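Subject: Re: [tusville-workroom] Foam tops on the work tables, and where to put the lamp

I read this on Tuesday evening and meant to answer then, but wanted to measure the table first. Quoted in full for people on the digest, then my answers in the order you asked.

> Hello all,
>
> We have taken over a second room and I have been given the job of sorting out the tables. They are old and the tops are in a poor way. One has been varnished so often that anything put down on it sticks slightly, and another has a dip in the middle.
>
> I remember Rosario saying some time ago that the Tusville table had a white foam top with squares on it, and that it was cheap. I have four questions.
>
> 1. Is the foam just laid on, or fixed? If fixed, with what?
>
> 2. How does it wear? Ours would have kitchen things on it most days (spoons, spatulas, small boxes, jars), moved about a lot and put back. No hot pans and no cutting.
>
> 3. Are the squares any use, or do people ignore them?
>
> 4. We need a light on the table. I have been offered a clamp lamp and also one on a stand with a round foot. The clamp would save room but I don't know what it would do to a foam edge.
>
> I also need to say something to the others about what gets left on the table at the end of the day. At present the answer is everything. If you have a list of rules that people keep to, I would be glad to copy it.
>
> No hurry, but we hope to order materials before the end of February.
>
> Thanks,
> M.

## Fixing the foam

The foam is laid on and held in two ways. There is double-sided tape underneath, in strips, mostly towards the corners. Then there is a wooden edge strip, which does more of the work than the tape does. The strip is 19 mm wide, untreated, and screwed to the table.

Our table is 2,230 mm long, so one sheet did not cover it. We had the sheets from Ranholm, who cut them for us. I would recommend having that done. I tried the first cut myself with a craft knife and the edge crumbled. If you do have to cut it yourself, use a fresh blade and make several light passes against a steel rule.

Don't use solvent glue. We tested a dab of Sisell contact adhesive on an offcut and it ate a hole in it by the next morning. The tin may well say so in small print; I didn't look.

On the table with the dip, I would fill or replace the top before you do anything else. Foam will follow a dip if you tape it down and will rock if you don't.

## Wear

It marks easily and the marks mostly stay.
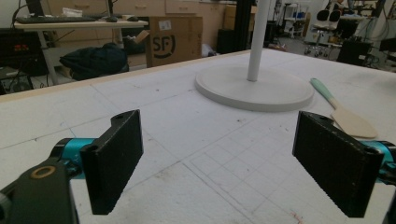
Light things on the table are fine for months at a time. The spatulas and wooden spoons do no harm at all, even when people drop them from a few inches up. The specks and scuffs come from general use, and they show because the surface is white. The one with the mint-green handle and the wooden head, lying beside the foot of the lamp, is typical of what we have out, and a thing that weight won't dent anything. There is a small reddish smudge further forward on the board which I have been at with a damp cloth, and I am now leaving it alone. Rubbing roughens the surface and then the patch takes dirt faster than the rest.

What does damage it:

- Full jars put down on their rim. These leave a curved dent.
- Elbows, mainly near the front edge.
- Sticky tape pulled off quickly. It brings a skin of foam with it.
- Pens. Ballpoint is permanent for all practical purposes.

For cleaning we use a soft brush first and then a cloth that is barely damp, with no spray. A vacuum cleaner nozzle is all right if it has bristles on it. The bare plastic nozzle leaves lines.

From what you say about your jars, I would keep those on a tray. A cheap flat tray spreads the weight and you can lift the lot off at once when you want to clean underneath.

I can't give you a proper figure for how long a sheet lasts. Our first one was changed because somebody spilled coffee on it, so it doesn't count. The present one looks used but is still flat, and I wouldn't replace it for looks alone.

## The squares

People ignore them when they are tidying and use them when they are setting out. I still think they are worth having. If you are putting the same few items out each morning it is much quicker to say "two squares in from the wood" than to get a tape measure out. It also stops the slow drift where everything ends up at the end of the table nearest the door.

Keep the lines faint. On the first sheet I went over them in a dark marker and it was tiring to look at all day, besides which you could hardly find a dark teaspoon lying along a line. Grey is plenty. You can read the lines when you want them and forget about them otherwise.

Draw them with the sheet already fixed in place. I did one the other way round and found the lines were not square to the table once it was down. It was only slightly off, but I noticed it every day.

## Lamp, or clamp

I would take the one with the round foot.

We did try a clamp, a Cocco one, on the long side of the table. It held, but the jaw pressed a hollow into the foam within a week, and putting a scrap of wood under it only made the hollow wider. You could clamp to the bare table if you stop the foam short, but then you lose the strip along the edge and dust gets in under the sheet.

A round flat foot spreads the load and can be lifted away. The pole should rise from the middle of the foot. I have seen the kind where it rises from one side, and those lean on a soft surface. White suits us because it doesn't draw the eye, and a rim around the foot is useful as it gives your fingers something to get hold of when you move it. Do lift it and don't slide it, as sliding drags grit across the foam.

As for position, ours stands well back from the front edge, with the open part of the board in front of it. You can reach everything without going round the pole, and sleeves don't catch on it. The foot does throw a soft shadow on the foam right next to it, so small pale objects are better kept a little way off. Set the stand down before you decide where anything else goes. If it goes on last it always ends up in the one gap left over, usually under somebody's elbow.
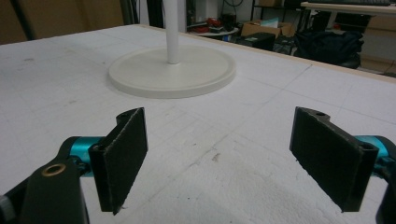 ## What gets left out

We don't have a printed list. There was one, and it ran to a full page, and people stopped reading it at the second line. What we go by now is short enough to remember:

1. The lamp stays on the table. Everything else goes in its box unless it is wanted first thing.
2. Anything wooden goes away dry.
3. Nothing belonging to you personally goes on the foam, and that includes cups.
4. Bags go under the desk.
5. The last person brushes the board down.

Number 3 is the one that gets broken. Number 4 works well, apart from the fact that a bag and a cardboard box will fill the space under a desk quite quickly, and then the vacuum cleaner can't get in. If your desks are near the tables I would put up some hooks as well. We haven't done so yet and I wish we had.

Keep computers off the work table if you possibly can. Ours have their own desk, with the keyboard and mouse on it, and it makes a great difference to how tidy the foam stays. Before that there was always a cable across the board with crumbs collecting along it.

For the spoons and spatulas, we store them flat in a shallow box with the handles all one way. We had them standing in a jar before. It looked nicer but they got knocked over, and you had to take half of them out to find the one you wanted.

## Cost

The wood and the screws came to 69 in all, and the foam was less than that. The tape we had already. I don't have the Ranholm receipt to hand but can look it out if you need it for your order. Ask them whether they have seconds - ours had a bruised corner, which we cut off anyway.

If you are ordering before the end of February, get one more sheet than you need and store it flat. Stood on end against a wall it takes on a bend, and the tape won't hold it down at that point.

You are welcome to come and look at the table before you buy anything. Mornings are best, after nine. The side door is the one to use, as the bell on the front one is still not working.

Rosario Longo
Tusville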